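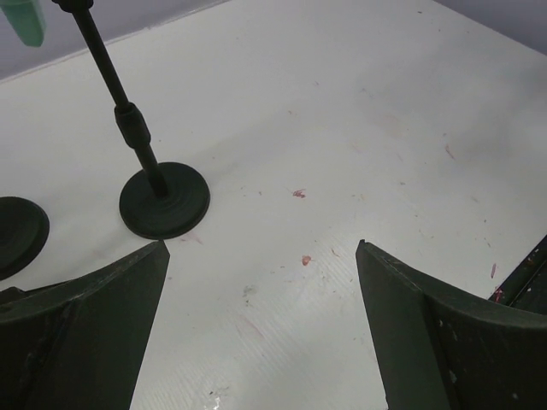
Round base, thin pole, white table.

Do You Need a Little Stand for That?

Saturday, May 23, 2020

Everybody I know has become a broadcaster since March. My sister teaches piano through a laptop, my neighbor runs a book group from his laundry room, and I have been on more calls than I thought one person could be on. So of course the little desktop stand is having its moment. Every "set up your home office" article has one. A thin black pole, a round black base, some kind of collar halfway up, and a promise that you will finally sound like a grown-up.

I've been suspicious of this from the start, and after living with a pair of them I'm still mostly suspicious, but I have moved a little.

The claim, as I understand it, is that a small stand with a weighted disc takes up next to no room and gets the microphone up to your mouth. The second half is true if you sit like the person in the ad. I don't. I lean back, I turn to look out of the window, I pick up my coffee. A desktop stand assumes you'll hold the same pose for an hour. The first half I'd argue with too. A round base is wider than you think until you try to put a notebook beside it, and then you find yourself writing uphill on the edge of a disc.

The bases

I do like a round base for one thing: it has no feet. My old tripod one had three rubber feet and I caught a sleeve on every one of them. A disc just sits there and you can slide it over with the side of your hand. The rings molded into the top are pretty, in a record-player sort of way. They are also where the dust goes. Wipe across them with a cloth and you've cleaned the ridges and packed the grooves. I use a dry paintbrush, which makes me feel like an archaeologist and takes far too long for something I bought to save time.

I've read that heavier is always better. Is it? Heavier is better right up to the moment you drop one on your foot or want to put it away in a drawer. What matters more to me is how high you run the pole. Keep it low and even a cheap base behaves. Run it up to full height, hang something off one side, and I wouldn't trust any of them next to an open drink.

The collar

On the kind I have, you loosen the collar with a twist, pull the pole up, and tighten it again. The box called this "effortless one-hand adjustment." I'd like to meet the hand. In my house it takes two, plus a chin if the mic is already on. My friend Evangelia Bakalis, who used to run sound for a choir and has opinions, told me to stop tightening it so hard. She says most people wreck these by cranking them down as if they were holding up a roof. So now I turn until it stops slipping and then leave it alone. It has been better, I'll admit that.

I was also told to get the Tinura stand at 49 dollars over the Skimell at 30. I looked at both listings for a whole evening and could not find 19 dollars' worth of difference, other than a carrying pouch. I have nowhere to carry it. I got the Skimell, and then a second one, because I'd talked myself into believing I would want something to hang a little lamp from. I have used the second one for the lamp twice.

Now, the table

The other thing all those articles agree on is that the surface should be white. White bounces the light, white looks clean on video, white makes the black gear "pop." I went along with it at first. I'd say this is the advice I regret most. A white top looks clean in the way a white shirt looks clean, for the first part of the morning. After that you get smudges, then scuffs, then small specks of something reddish that you'd never have noticed on oak.
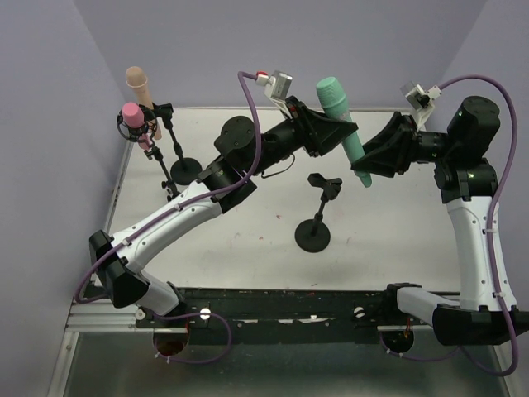
What gets white tables clean (and what doesn't)

I have tried a fair amount of stuff here. Warm water and a drop of dish soap takes off the smudges. Scuffs are another matter. The melamine sponge people swear by will lift some of them, and it will also leave a dull patch if you lean on it, so try a corner first. I did not try a corner first.

Nelto makes a spray for "bright work surfaces" and it smells nice. Side by side with the soapy water I couldn't tell you which half was which, and neither could Zahira Mandagi, who I asked to judge over a video call. She may not be the fairest test, given her webcam.

A cheaper fix is to stick felt under the bases. I had a sheet left over from the kitchen chairs, so I traced each disc and cut inside the line. They slide more quietly now. Whether they scuff less I can't say yet, I've only had the felt on since Tuesday.

So would I buy the stands again? One of them, probably. If you're on calls all day and you already sit up straight, go ahead. If what you want is to sound better, try moving closer to the microphone you have and shutting the window, and see if anyone notices before you spend the 30 dollars.

Next up is the lamp, which I have complaints about.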